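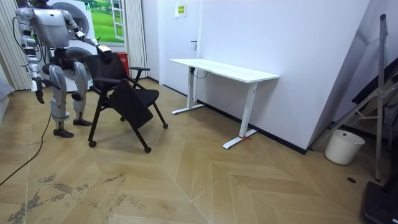

3. Room, furniture and procedure

3.1 The room

All of the parking measurements come from one room on the second floor of the Stistach building. Light wooden floor, white walls, black baseboard. The building has nine rooms of this sort and we looked at four of them before settling. Two had carpet tile, which is a different problem (see Section 5), and one had a floor that sloped toward the door enough that an unloaded chair would creep by itself if you let go of it facing the right way. The room we kept is level to within what our spirit level can show. We did not survey it any better than that.

The floor boards are laid in a chevron pattern. This matters more than we thought. A caster going along the boards and a caster going across them do not need the same push, and the seams are just deep enough to catch a wheel that is still turning round to follow. We therefor report along-board and across-board trials separately everywhere except Table 4, where there were too few of the second kind.

Lighting 3000 K throughout, blinds down. No effect on the furniture obviously, but the readings off the floor tape were made by eye and we wanted the same shadows each time.

3.2 The desk

One sit-stand desk, white, rectangular, thin flat top, against the back wall. Ordinary frame, bought with the building and not picked by us. Each leg is a vertical column on a long foot bar that comes forward over the floor (Fig. 2). The foot bars are the whole reason for this section. At a desk with four corner legs a chair can go in at nearly any angle and the casters never meet anything. With foot bars there are two low obstacles exactly where the outer wheels want to go, and people don't look at them, they look at the armrests and the edge of the top.

All distances are taken from the front end of the right foot bar, the one with the short red string tied round the foot of the leg. Left foot bar used as a check only. When the two disagreed by more than the width of the tape we measured again, and when they still disagreed we moved the desk back to its marks and threw the trial out. Happened eleven times, mostly early on.

Desk height was left alone during a session. Low setting for the first half of the study, high setting for the second. At the high setting the armrests clear the underside easily. At the low setting they don't, and a chair that's pushed straight in stops at the arms well before the backrest gets near the edge. We call this arm stop, as opposed to wheel stop, where a caster is against a foot bar. The two feel alike through the backrest. From the person's point of view the chair has just stopped, and the usual answer is to push harder, which with an arm stop marks the desk and with a wheel stop swings the chair.

The cable under the left side of the top, near the leg, hangs in a loop. We left it there. It's how the desks in this building are and tying it up would have given us a tidier desk than anyone works at. It caught an arm pad in three trials, all low setting, all approaches from the left. Those three are kept in the data and marked.

3.3 The chair

One chair for the main series. Black mesh backrest, padded black seat, black armrest, splayed black legs on casters. At the front there is also the black panel hanging forward at an angle, visible in Fig. 2, and this was not touched during the main series. It does change things. It makes the front of the chair longer than the seat, so the position of the seat edge is not a good stand-in for how far in the chair is, and we stopped using it after the pilot. Everything after that is measured from the foot of the backrest down to the floor with a plumb line.

Caster orientation at the start of a trial is the variable we had most trouble with. A chair that was last pulled backward has its wheels trailing one way. Push it forward and every wheel has to flip before the chair goes where you want. During the flip it moves sideways, sometimes by more than the slack between the foot bars. Kovačević (the second author) had noted this already in the pilot write-up as "the wiggle", and the name stuck in our lab sheets, so it's in the supplementary files under that name. In the text here we say caster reversal.

We set the wheels by hand before each trial. Three starting states: trailing (as after a forward push), reversed (as after a backward pull), and mixed, where we turned them any old way and took a note from overhead. Mixed is closest to what you find in a real office at the end of the day. It's also the noisiest by a long way.

Casters were wiped before every session. Hair and thread come off them in surprising amounts, even in a room that gets swept. One caster was replaced in October after it began to stick, and the trials from that session were run over again with the new one in.

3.4 What counts as parked

Needed a definition and the ones in the facilities literature are no use, they say things like "returned to the workstation." Ours:

A chair is parked if the backrest is parallel to the front edge of the desk within the angle limit, the middle of the backrest falls between the two foot bars, and no wheel is resting on top of a foot bar. All three. Depth is recorded but isn't part of the definition, because at the low setting the depth is decided by the arms and there's nothing anyone can do about it short of lifting the desk.

A chair that meets the first two and has a wheel up on the bar is called perched. Perched chairs look fine from the doorway. They roll off later, when the desk is lowered or somebody leans on it, and the cleaning staff we spoke to named this as the thing that annoyed them most. We hadn't planned to record it. It was added after the first week and the trials before that have no perched column, please note this when reading Table 2.

3.5 Where the push is applied

Three places were compared: top edge of the backrest at the middle, top edge toward one corner, and armrest. The top edge at the middle is what most people reach for, being at hand height and easy to hook the fingers over. It's also high above the wheels. A push up there tips the chair forward a little before it rolls, which loads the front casters, and loaded front casters are the ones that have to get past the foot bars. A mesh back gives slightly under the hand too, so the first part of any push is spent on the mesh.

The corner grip was included because it is what happens when someone walks past and shoves the chair in without stopping. One hand, off center. Turns the chair nearly every time. With trailing casters the turn is small and can be got back with a second nudge; with reversed casters it mostly can't, not in the distance available.

The armrest grip needs bending down and we had few hopes for it, but it gave the straightest approaches in the set. Low push, close to the seat. We don't think anybody is going to start parking chairs by the arm, still, it's a useful comparison for the height effect.

Start position was a short distance out from the desk, backrest square to the edge, or else turned by a set angle to left or right. Marks on the floor in low-tack tape, renewed when they lifted at the corners.

3.6 Trials

4000 trials in the main series. 2000 at each desk height. Grip, casters, approach angle and board direction were balanced as far as we could inside each half; the across-board trials are short by a few because turning the whole layout meant moving the desk, and this took most of a morning each way. Order shuffled within a session. No session longer than a morning or an afternoon, with the floor swept in between.

Each trial was scored on the spot by one person and the angle read off a second time by another. Damir Grgić and Lejla Kovačević did most of the double readings. Agreement was good on angle, less good on perched, where it can be hard to say if a wheel is on the bar or only leaning against the side of it. We settled on a strip of paper. If paper slides under the wheel at floor level, it is not on the floor, so it's perched.

3.7 Things we would change

The wheel states should of been photographed from above every time and not noted by hand. The sheets for mixed starts are legible but it's slow work getting angles out of them, and we've only done it for part of the low-setting data.

Second, one chair. A gas-lift chair with bare arms, no panel at the front, would behave diferently at the low setting and we can't say by how much. 2 other chairs were tried at the end of the study in a short side series, reported in Section 4.5, and neither contradicts the grip result. The effect of board direction was weaker for both. Softer wheels perhaps. We didn't have the hardness figures from the supplier in time.

Third, the desk against the wall. With the wall behind it the desk can't shift back when a chair hits it, so all our arm stops are hard stops. Desks standing free in the middle of a room do shift, a bit at a time, and over some weeks the whole row is out of line. We have no numbers on that.

Results follow, starting with desk height since it turned out to interact with almost everything else.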